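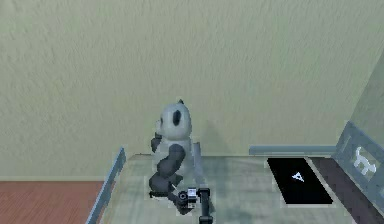
Written by Kartini Raju and Teguh Mandagi, Harnska open day, November

Harnska Toy Scenes: open day set

We had such a good afternoon at Asidthorpe that we wanted to put the material up while it was fresh! These are the simulated scenes Rizal Hidayat ran on the big screen for visitors, with a single robot arm working on a bed among everyday objects. The toy panda was the crowd favorite by a mile, and the flat black object lying to the right of the arm got plenty of guesses too.

What's in the set
100 rendered episodes across 7 room layouts. Every episode has its own folder, with the frames and a text file giving the instruction the arm was sent. Layouts 2 and 3 share a wall texture (Fikri Chin is redoing one of them).

Running it
Install Revard first, then point it at the episodes folder. The viewer starts paused, so press the space bar. More than 7 people asked us for the slow playback from the demo: it's the half speed setting in the viewer menu.

Known problems
Edges go blocky where objects meet the pale bed surface, and the lower outline of the panda is a clear case. Don't use these for fine segmentation yet.

Thanks to Wahyudi Pillai for setting up the room, and to the kids who kept shouting new instructions at Rizal. We wrote them all down and they're in requests.txt.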